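Chore robots

Chore robots are machines meant to do the small jobs people do with their hands at home or at a workbench: tidying, emptying, wiping, putting things back where they go. I've looked after this entry on the Plalta hobby wiki since April, and I'm writing it in first person because that's how we do it over there (sorry, Leanne Lambert, I know you like it stiffer).

The short answer to "can they do it yet?" is: some of it, slowly, if you set the table for them. The long answer is the rest of the page.

What counts as a chore

A dishwasher is a machine and it does a chore, but most folks don't call it a robot. I go by the rule Mogens Egilsson gave in his Brotier talk: if the machine has to pick up a thing it could drop, it's in. That lets in arms and grippers and keeps out vacuums, which still gets me angry mail.

Small stuff is the hard part

People expect the heavy jobs to be tough. Nope! Motors are great at heavy. Give an arm something light with a crank on the side and a bin full of shavings, and now it has to squeeze enough to hold on and not so much that the thing pops out or cracks. Pencil sharpeners are a favorite of mine for this. They come in every shape, they tip over, and emptying one takes two hands even for us.

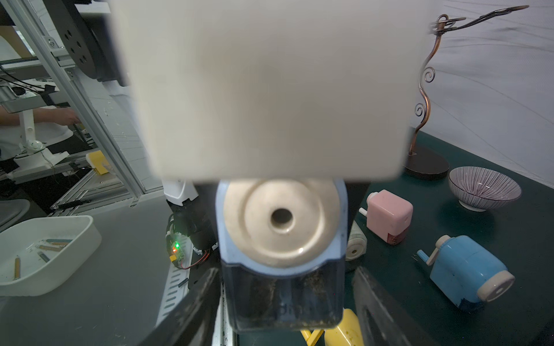

A pencil sharpener held between two black gripper fingers, with shavings in its blue container and short pencils in the tray at left.

Think about what "empty the sharpener" really asks for. Find it, grab it the right way around, get the container off, tip it over the trash, get the container back on. A five-year-old can do most of that and will leave dust all over the rug. An arm may get four steps right and then sit there pushing the container against the wrong edge.

One arm or two

Vinzenz Wallner, who wrote the old version of this page, was a one-arm man. His Plultuleck kit cost him 900 dollars and he swore you could brace anything against a wall. I used to agree. Then I tried opening a jar that way for a whole weekend, and now I'm firmly for two. A pair of arms can share a job the way your hands do, one holding while the other twists, and one can wait near the trash can while the other picks things up. The catch is that they can also bump into each other, and somebody has to teach both. 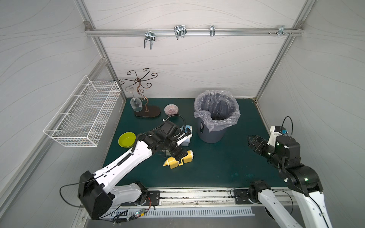
How well do they do?

It depends who's counting. Leanne Furnival ran her own table-clearing test at Bickerstaff and got 63 good tries out of 70, all with the same cup in the same spot. I'd love to see it with a stemmed glass. Training took her 3,000 practice runs, so don't cancel your weekend plans.

See also: Grippers; Jar opening; Vacuums (disputed)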